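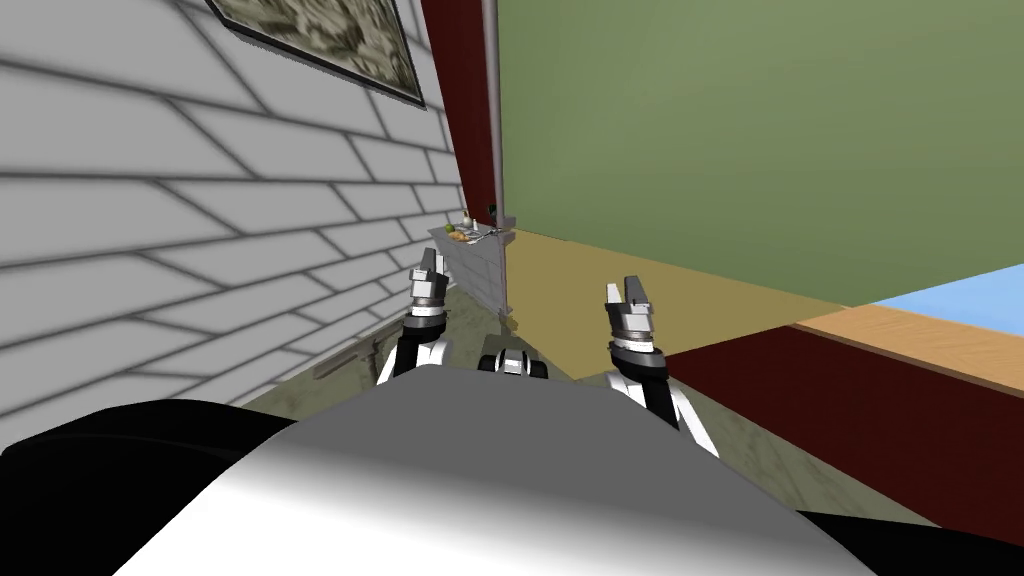
White brick and olive green, with a small grey counter in the corner.

How to write a letter to the friend you've drifted from

I love this little project, and I've now done it four times! You need one evening, a pen you like and a bit of nerve. My first letter went to a friend from my Prerkusitz days. We'd shared a kitchen for two years and then let it all slide into birthday emojis.

Step 1. Pick one person. Don't make a list, you'll only end up ranking everybody and feeling awful (I did).

Step 2. Set a timer for ten minutes and write down every small thing you remember about the two of you. Songs, bus stops, the terrible soup at the Biltard café. Keep going even when it gets silly.

Step 3. Choose the best memory and open with it. Skip the long apology. One line such as "I've missed you and I should have written sooner" does the job beautifully.

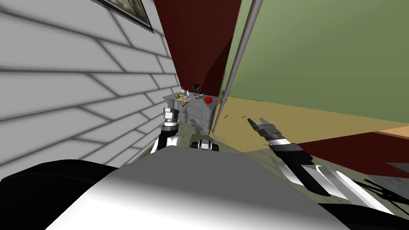
A reader in Brallness wrote in to say she'd put her apology first, filled a page and a half with it, and then found she had no room left to ask how her friend was. Her second go was far shorter and she much preferred it.

Step 4. Tell them two or three real things about your life now, and include one that isn't going brilliantly. It makes it so much easier for them to be open back.

Step 5. Ask a question they'll enjoy answering. "How's work?" is a bit flat. "Do you still sing in the car?" is lovely!

Step 6. Stop at roughly 355 words. My longest attempt ran past 600 and read like a school report, so out came the scissors.
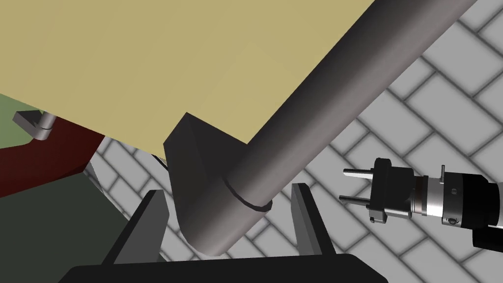 What if they never write back?
Leave it a couple of months, then send a short, cheerful card with no mention of the letter. After that, let it rest and be glad you tried.

Step 7. Post it the next morning, before you've had time to reread it. I walk mine down to the box by the Aydoğan bakery, and then I buy myself something with almonds on top.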